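3.2 Choix des caméras de poignet et enveloppe budgétaire

Le poste le plus discuté de notre plan d'équipement a été, de loin, celui de la vision rapprochée. Maritza Nina défendait une optique à focale fixe de chez Haslinger, peu coûteuse et facile à remplacer ; Ka-ming Su préférait le module Prenex, dont la mise au point est réglable, mais dont le délai de livraison repoussait l'intégration à novembre. La discussion a été passionnante, et elle a changé notre façon d'établir le budget : nous chiffrons désormais la distance de travail avant de chiffrer le capteur.

La figure 2 montre pourquoi cette distance compte autant. Lorsqu'une surface claire occupe presque tout le champ, très près de l'objectif, la texture disparaît et les contours se fondent dans les zones sombres. Même la nature de la surface devient impossible à établir à partir de cette seule vue.

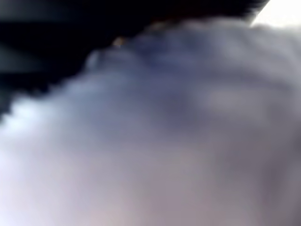
Figure 2. Vue de la caméra de poignet : surface pâle et floue au premier plan, zone sombre en haut à gauche.

3.3 Répartition retenue

Nous avons réservé 30 % de l'enveloppe à la vision et 20 % aux pièces de rechange, le reste allant au bras Zalar et à son contrôleur. Le devis de Vevley, daté du 4/3/25, prévoit deux modules Prenex par poste - un monté, un en réserve. Ce doublement nous avait d'abord paru luxueux. Il simplifie pourtant beaucoup la planification, et nous sommes ravis de pouvoir comparer les deux réglages de mise au point sur le même poste sans nouvelle commande !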